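Where does the leftover food go? Food waste in a student share house and a small cafe
Project report – Iason Kontogiannis and Thirumalai Menon 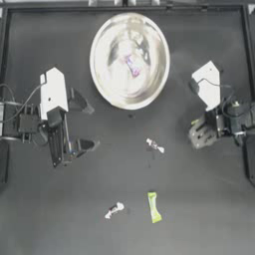

Fig. 1. Stainless steel bowl on a dark grey work surface.

1. Why we picked this

Everyone in our year was doing packaging. We wanted something we could weigh. Food scraps are heavy, they smell, and most people have no idea how much they throw out in a week. Iason lives in a share house on Tomine Street and Thirumalai works weekend shifts at a cafe called Sotiropoulos, so that was our two sites sorted without having to ask strangers.

Question we started with: how much food gets thrown out at each place, and how much of it could have been eaten? By "could have been eaten" we mean it was fine at some point. Bread that went mouldy counts. Banana skins don't. We argued a lot over potato peel and ended up calling it not edible, see section 5.

2. Background

Short version of the reading. Food waste usually gets split into avoidable and unavoidable. Some papers have a third group in the middle for stuff that some people eat and others don't (crusts, broccoli stems, skins). We left the third group out because it made the tally sheet too hard to fill in at the end of a shift. Looking back that was probably a mistake.

Most of what we read also says people guess low when asked how much they waste. We did a quick guess question at the start to see if that held up for us.

3. What we did

Both sites ran for 31 days. Everything going in the bin that was food got weighed first on a kitchen scale. Same model of scale at both places, bought from Prornska because it was the cheapest one that went up to five kilos. We checked them against each other with a bag of sugar and they agreed closely enough.

Each entry had:
– weight in grams
– type (bread, fruit and veg, meat and fish, dairy, cooked leftovers, other)
– avoidable or not
– reason, if known (went off, cooked too much, dropped, didnt like it)

Container weight was taken off first. Liquids were not counted, so no milk down the sink, no soup, no coffee. Coffee grounds were counted at the cafe for the first few days and then we stopped as they swamped everything else. Those entries are taken out of the results.

Entries went on paper sheets on the fridge and got typed up most nights. Total after cleaning was 873 entries across both sites. Cleaning meant chucking out double entries and anything without a weight.

Halfway through we put a change in at each place. Share house: an "eat this first" shelf in the fridge, top shelf, labelled with tape. Cafe: the owner let us cut the side salad down and offer a refill if people asked.

4. What we found

4.1 Share house

Cooked leftovers were the biggest group by weight, with bread second. The usual pattern was a big pot of pasta or rice, one serve eaten the next day, then the rest sitting at the back until someone gave up on it. Meat was hardly ever wasted, probably due to price.

Fruit and veg was mostly bagged salad. A bag gets bought, half gets used, the rest turns to slime. Same entry again and again on the sheets.

After the shelf went in, cooked leftovers in the bin went down. Bread didn't change at all, as the bread lives on the bench and not in the fridge. Should have thought of that. In the last week one housemate started freezing half of each loaf, which helped, but a week is too short to say much.

4.2 Cafe

Very different mix. Kitchen prep was mainly peel, ends and egg shells, nearly all unavoidable. The avoidable part came off the plates. Toast crusts, side salad, and chips when the serve was large.

The smaller salad worked better than we expected. Plate scraps of salad dropped and only 2 customers asked for a refill in the whole second half. The owner has kept the smaller serve. Staff said it also made plating quicker on busy mornings, but we didn't time that.

Cabinet food (slices, muffins, wraps) was harder. Some goes home with staff at close, so it never got to the bin and isn't in our numbers. A day-old muffin eaten by a uni student on the bus is not waste. Fine by us.

4.3 Guesses

We asked the housemates and the cafe staff to guess a week's food waste before we began. The housemates all guessed low. Cafe staff were closer, and one guessed too high. They empty the bins themselves so maybe that is why.

5. Problems

Potato peel. At the cafe it's unavoidable, at the house one person leaves the skins on and eats them. So the same item is waste in one kitchen and dinner in another. We kept to our rule but it isn't a great rule.

Missed entries. On a busy shift things went straight in the bin. Thirumalai reckons the cafe sheets are good on weekends when he was there and patchy the rest of the time.

People behaved differently becuase of the sheet. One housemate admitted to finishing a curry she didn't want so she wouldn't have to write it down. Can't fix that with this method.

Two sites is not many. The share house also half emptied out near the end when people went home for December, so the last few days are low for that reason and not because of the shelf.

We planned to use the Fonow app for logging but the free version wouldn't export, so back to paper.

6. If we did it again

Longer baseline before changing anything. A third category for peel and crusts. Put the bread on the shelf too. One person at the cafe in charge of the sheet each shift. Weigh the compost bucket separatley, we mixed it in with the bin at the house and had to sort it out afterwards from the notes.

7. Thanks

Everyone at Tomine Street for putting up with the scale on the bench, and the kitchen at Sotiropoulos. Raw sheets are scanned in Appendix A, tally template in Appendix B.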